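Clandby Robotics Club forum > Student projects > Coffee task, simulated round

Furno
Posted 21:14

Right, we have 5 evenings left before the May round and I'd like a decision on scoring before anyone else rewrites the reward. At the moment the policy gets a point for touching the lid, a point for the pod and the rest for pressing it shut. It has learned to touch the lid. It touches it with great devotion. I've run 3420 episodes and could not get a cup of coffee out of any of them.

borkik
Posted 21:22

Drop the lid point then. I said so in the autumn and was told I was being negative.

Furno
Posted 21:25

You were being negative. You were also right, which is the annoying part. But without it the arms just wander about near the ceiling and we learn nothing.

gantry_goose
Posted 21:31

Can someone post where it's got to? I've only got the laptop and the viewer takes half an hour to open.

Štefanec
Posted 21:40

From tonight's batch, episode 464. Lid up, mug on the drip tray, and the red cup with the white rim up at the brewing head. Neither gripper has hold of anything.

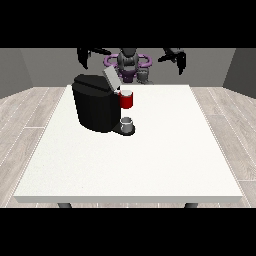
Matúš Štěpánek
Simulation lead, second-year group

I'd leave the lid point in and make it pay once. The trouble is that the policy collects it every step, so it has no reason to finish. Pay it the first time the flap goes past halfway, then nothing until the lid is closed with the pod seated. I did this on the drawer task and it took some 34 lines, most of them me misspelling "threshold".

borkik
Posted 21:58

Paying once is fine but it doesn't fix the arms. Look how high they are over the machine. If we have to close that lid from up there it's a long trip down, and every run I've watched comes in sideways and clouts the mug. Start them lower.

Matúš Štěpánek
Posted 22:03

The rules fix the start pose. Page two.

borkik
Posted 22:04

The rules fix the start pose for judging. They don't say a word about training.

Matúš Štěpánek
Posted 22:11

So you train it from a comfy position and on the day it wakes up somewhere else and panics. We did that last year. I still have the certificate for taking part.

gantry_goose
Posted 22:16

Could do both? Start low, raise it bit by bit until it matches the proper pose. Also thanks for the picture. Why's the pod look like that, it's more of a red cup

Štefanec
Posted 22:19

Blame whoever did the models. I'm calling it a cup until it behaves like a pod.

Furno
Posted 22:27

OK. Matúš does the pay-once change on the main branch, borkik does the low start on his own branch and keeps it there. Same seeds for both. If borkik's wins I will say so in this thread, in full sentences.

borkik
Posted 22:29

Screenshotting that.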